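Search this site Type and press Enter Search for:

About Ginstead

Ginstead is a small school for putting things away. We teach sorting, packing and tidying to grown-ups, teenagers and the occasional very keen ten-year-old, in two rooms above the old Hakwood furniture shop on Closside. People laugh a little when they first hear what we do, and then they tell us about their kitchen drawer, and then they want to know when the next class starts!

We love this work. We love the moment when somebody tips a bag of odds and ends onto a table and sees what they own. Most of us grew up in homes where there was one cupboard you opened carefully, with your knee ready, and we never had anyone show us how to deal with it. You were supposed to pick it up somewhere. So we started a class, just the one, on January evenings, and people kept coming back and bringing their sisters.

How a class goes

Everybody starts at a table. We don't begin with boxes or labels or a trip to buy containers (please don't buy containers first, we beg you). We begin with small, ordinary things, the kind that float around a house without a home of their own. Wet wipes, spare gloves, sauces, sachets, little jars with one spoonful of something left in them. You pick up one thing, you say what it's for, and you decide who would go looking for it and where.

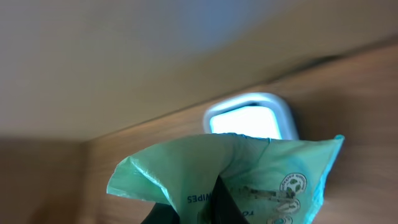

The second half is shelves and cabinets, and this is where it gets fun. A shelf at eye level behaves very differently from one down by your shins, and you only find that out by reaching into both. We have people try each spot with their own hands, standing up, sitting down, reaching with the arm they don't normally use. If you share a house with someone shorter than you, we will make you kneel. You'll see your own cupboards in a new way when you get home, and we hear this from nearly everyone.

Soft packs are a lesson all to themselves. They slump, they slide behind things, they get squashed flat under a tin and forgotten. We spend a good half hour on them, standing them on edge, tucking them in beside something firm, finding out which ones are happy lying down. It's oddly satisfying and people get quite competitive.

What's on the table

We change the table for every group, but we always mix things up on purpose. Kitchen things next to cleaning things next to whatever was in somebody's coat pocket, because real homes are like that. A neat row of matching jars would teach you nothing at all. Students from our longer course, the Sfakianakis course (named after the street where we held the first one, and a spelling test for all of us), set out tables for the beginners, and they take a lot of pride in making them awkward.

A good starter table has:

- a basket, big enough that you're tempted to sweep everything into it
- something to wear, such as a pair of work gloves still in the package
- one thing that stands up nicely and one that won't
- a jar with a lid
- a couple of little packets, the sort that vanish to the bottom of a drawer
- something from the kitchen that has wandered, a bottle of sauce for instance

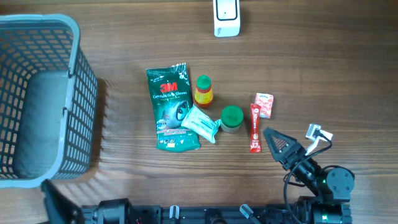 Where we are

Go up the stairs beside the shop window and turn left at the top. The big room has the tables, the back room has the kettle and the coats. There's a lift around the side if you need it, just ring the bell and we'll come down. Evening classes start at half past six and we open the door a bit before that, so come early and have a cup of tea.

You don't need to bring anything. If you want to bring a bag of your own muddle, do! We've had whole bags of string, a drawer of takeout menus and a biscuit tin containing 1000 buttons, counted by the owner before she arrived. That was a wonderful evening.

Joining in

Short classes run for six weeks, the Sfakianakis course runs through the winter, and you can move from one to the other whenever you feel like it. Groups are small so that everyone gets table space. Write to us or call in at Closside and we'll find you a spot.

2 comments

buttonbox
The buttons were mine. They are now in jars by color and I visit them.

Parsley_and_Co
Did the six weeks with my son and our hall closet closes now. Is there parking on the street in the evening or should we use the lot by the library?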